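Cimeta Two-Basket Countertop Fryer

Sold by Titadell Restaurant Supply
Condition: New
Ships in 2 boxes (the second one is the lids, don't ask us, ask the freight people)

If you run a clam shack, a fish counter or a bar that got talked into serving food, you already know what a fryer does. It gets hot and you put things in it. The Cimeta does this on a countertop, which leaves the floor free for the mop bucket you were going to trip over anyway.

There are two tanks with separate controls, so the onion rings can go on being onion rings while the haddock minds its own business next door. Each side runs up to 400 degrees. Most of our customers park it at 360 and leave it there until the knob forgets it can turn. The dial is printed in numbers big enough to read through steam, or through the glasses you keep meaning to replace.

The baskets have a front hook for draining and handles that stay put when you bang them on the rim. You will bang them on the rim. Everybody does, and we have stopped pretending the manual will change that.

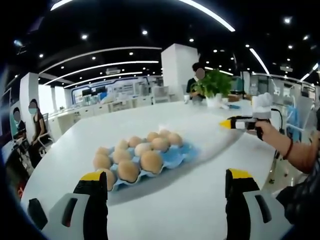

Brown eggs in a light blue carton.

Batter is your own affair. We sell equipment and have no opinion on beer versus buttermilk, although the shop is split and lunch can get tense. Whatever you use, shake off the extra before it goes in the oil. The drain valve will take a fair amount of crumbs, but it does have its limits and it will find them on a Saturday-sized crowd.

Cleaning: let the oil cool all the way down, open the valve, lift out the tanks. The tanks fit a standard three-bay sink. The control head does not go in the sink. We repair those too, and we'd like to see fewer of them.

In the box
Fryer body with two lift-out tanks
2 baskets with handles
2 lids
Drain hose
Manual, in 6 languages, all of them stern

Power: needs its own circuit. Have an electrician look before you order, preferably one you are paying.

Goes well with
Braluvetti crumb skimmer
Okafor oil filter cart

Warranty: 2 years parts, 6 months labor. Dropping it off a food truck is not covered, and yes, we can tell.

Page updated 22 February 2025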